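Kolteck puts out Inskip 8, and I've already lost an evening to it
January 1, 2022

Happy New Year! I meant to take the holiday off, but Kolteck went and posted version 8 of Inskip, its planning software for robot arms, and I'm weak.

If you've followed this page for a while, you know my gripe with the old one. You'd give it a simple pick-and-place job, it would work out a nice path, and then something on the table would get nudged and the whole plan went in the trash. Back to the start, think it all over again, meanwhile the arm just sits there. In November I timed one of those pauses at 13 seconds. I made tea.

The new version keeps the parts of the plan that still hold up and only redoes the rest. Kolteck says replanning now takes 700 milliseconds on its own test machine, and that it ran 1,000 tabletop tasks at its Mircombe lab before letting this one out the door. Those are the company's numbers and I can't check them, but the difference is big enough to feel. 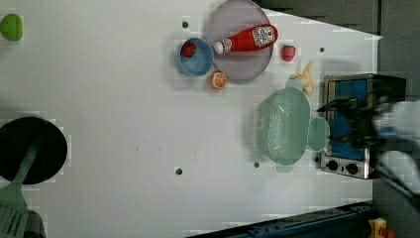 Toy kitchens are still what everybody tests on, and I get why. You've got round stuff, curved stuff, a colander full of holes, a ketchup bottle lying across a plate, and a planner has to decide what can be grabbed right away and what has to wait for something else to move first. Inskip used to treat that as one long list. Now it builds a little map of what's resting on what — and you can open that map and look at it, which I love! When it makes a dumb choice, you can at least see where the dumb came from.

The other big change is Aro, the perception add-on, which used to be a separate download (and a pain to set up). It's bundled in now. Aro hands the planner a confidence score for each object, and if the score is low you can tell the arm to back off and take a second look before it commits to a grasp. That's off by default, so go turn it on. The setting is under "task rules" and not under "vision," where I spent far too long hunting for it.

A few grumbles. Old project files open fine, but custom grasp settings don't carry over, so write yours down before you update. The log viewer is still slow. And the manual still has the version 7 screenshots in the calibration chapter, with buttons that have since moved.

It's a free update if you already have a license. Kolteck says a fix for the grasp settings is in the works but hasn't given a date, so if you've got a lot of those, I'd hang on to your old install for now.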